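Seat thresholds and the Drarnent council count

Drarnent elects its council from a single list, with a threshold. I have spent a few evenings going back through the published results sheet, mostly to settle a question about the electoral pact between Loltico and Dovia, the two local lists that ran under one heading this time. The claim made against them is that the pact bought them a seat they did not earn. I think the claim is half right, and the half that is right has more to do with the rules than with the pact.

First, the rules. The council has 11 seats. A list needs one-eleventh of the valid vote to enter the count, and seats are then handed out by highest averages, dividing each list's vote by one, two, three and so on. A joint list is treated as one list for both purposes. No higher threshold applies to it, which is unusual. Many systems ask more of a coalition than of a single party for exactly this reason.

Dovia took 1705 votes last time, running alone, and missed the threshold by 81. Those votes elected no one. They were removed before the first division, and every other list gained a little from it.

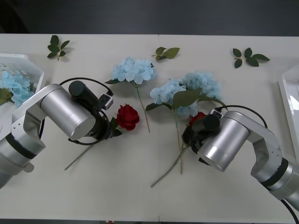
Missing by that margin is the kind of result that pushes small parties into talks, and the talks with Loltico started in January. The terms were published in full. Dovia got 2 of the first six places on the joint list, Loltico kept the top place, and each side stayed free to vote as it liked on anything outside the budget. As pacts go it was thin. I would call it an agreement to share a ballot line.

The complaint from the other lists is that voters could not tell what they were voting for. I have some sympathy. A person who wanted Dovia's position on the harbor road had to mark a heading led by a party that opposes it. The ballot is closed, so there was no way to pick one name over another. The order had been fixed in a room well before polling.

The second complaint, that the joint list was overpaid in seats, does not hold up as well. Highest averages with low divisors favors large lists slightly. Two small lists that merge will pick up some of that benefit, and so will any large list that never merged with anyone. The biggest party on the council has enjoyed it for years and has not asked for a change.

There is also the matter of Tiêu, the housing list, which turned down an offer to join. It ran alone, cleared the threshold, and won its seat at the last division. People cite this as proof that a pact was not needed. One result on one turnout is weak evidence. A small shift toward any larger list would have moved that final seat, and the same people would now be calling the refusal a mistake.
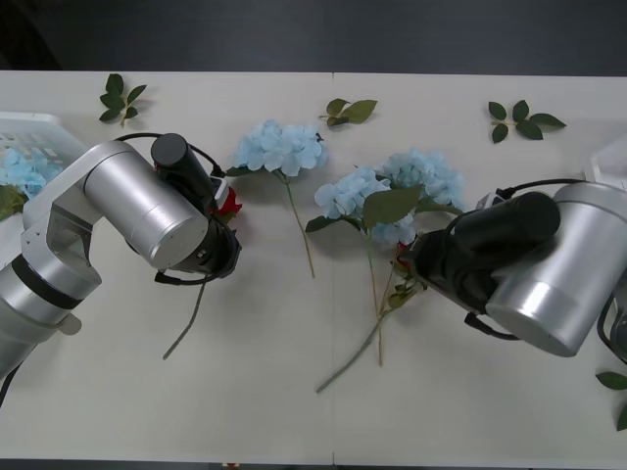
What I would change

Two things, neither of them large.

Open the list. Let voters mark one name under the heading they choose, and let those marks set the order. The pact could still be made, but its internal order would be tested at the polls. Counting takes longer this way, perhaps until the following morning, and I can live with that.

Then lower the threshold or drop it. With 11 seats the divisors already act as a barrier, and a formal one on top mostly serves to throw votes out before the arithmetic starts. The usual reply is that the council would splinter. It might – though the lists that splinter would at least be sitting under their own names.

I have not worked through the effect on by-elections, which follow a separate rule and deserve a separate post.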